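# How does a robot arm pick up a squishy toy?

Hi, I'm Kiran Chaturvedi, and I get to try out robot kits and then tell kids what I think of them. It's a pretty great job! This time I've been playing with the Datau arm. It sits on a table, it bends in lots of places, and it has two black fingers on the end for grabbing stuff.

Before I tell you if it's any good, let's talk about how it works, because I think that's the best bit.

## First, meet the arm

Hold out your own arm. Bend your elbow. Now wiggle your wrist. Every place where your arm bends is called a joint, and the Datau has joints too. Inside each one is a motor, and each motor does one simple job – it turns one way or it turns the other way. That's all! When the motors turn together, the whole arm can reach and twist and swoop.

The hand is called a gripper. You have five fingers on each hand and the Datau has two. Try picking up a sock using only your thumb and one finger. You can do it, right? Now try picking up a marble and then a big fluffy pillow the same way. The marble slides around and the pillow sort of folds up. So two fingers can do plenty, but it helps to think about where you pinch.

## Now, the eye

The Datau has a little camera near its wrist. Imagine if one of your eyes was down by your hand (gross, but stay with me). Whenever your hand moved, your eye would go with it, and you'd always get a super close look at the thing you were going to grab.

It's a funny way to see the world. Your own fingers would always be sticking into the picture. Things off to the side would look blurry, or you'd only see a piece of them. You'd have to work out what they were from a bit of color or one curved edge.

## Lunch is served (sort of)

The kit doesn't come with anything to pick up, so I raided the toy food basket at my house. Soft toys are a good choice. If the arm squeezes too hard, they just squish and pop back.

I gave the arm one job, which was to find the red ketchup bottle and go get it. The arm does a job like that in steps:

1. **Look.** The camera takes a picture, and the computer hunts for the thing it wants. Bright red on a white table is nice and easy to spot. A white toy on a white table would be a lot harder!
2. **Line up.** The arm moves until its fingers are on both sides of the toy, opened up wide. If the fingers are crooked, one of them might bump the toy and knock it away.

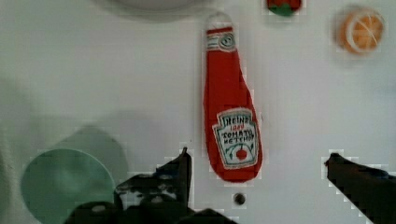 3. **Squeeze.** The fingers close. Too soft and the toy slips out. Too hard and a real tomato would be, well, ketchup.
4. **Lift.** Up goes the arm, nice and slow.
5. **Let go.** The arm moves over to the spot you picked, and the fingers open again.

You do all of those steps every time you pick up a spoon. You've just been practicing for so long that you don't notice!

## Why is squishy stuff tricky?

A wooden block stays the same shape when you pinch it. A stuffed toy doesn't. It gets skinny in the middle and fat at the ends, and sometimes it flops over. The computer has to cope with a toy that changes shape while it's being held. A bottle shape has another puzzle, too. The neck is skinny and the bottom is wide, so where would *you* pinch it? Have a think, then go try it with a teddy bear.

## So, should you ask for one?

Here's what I liked. The app is easy, with big buttons, and you can save a move and play it again. The arm is quiet enough to use while someone is watching TV in the same room. The guide book has seven projects in it, and the sorting one is my favorite.

And here's what I didn't like. Setting it up took me three tries, and the page about plugging in the camera is really confusing. My friend Colton Dhillon read it out loud to me and we still got it wrong. You'll want a grown-up for that part. The arm also needs a clear space around it, so a messy desk (like mine) won't do.

It costs $328, and that's a LOT of allowance. I'd say it's a better fit for a classroom or a library club, where plenty of kids can take turns. The library in Erkham lets kids sign up to use theirs, so ask if yours has one.

## Try it without a robot

Get a friend, a blindfold and some toy food. Your friend wears the blindfold and is the arm. You're the camera. You can only say "left," "right," "forward," "back," "down," "squeeze" and "let go." See how long it takes to get one toy into a bowl. Then swap!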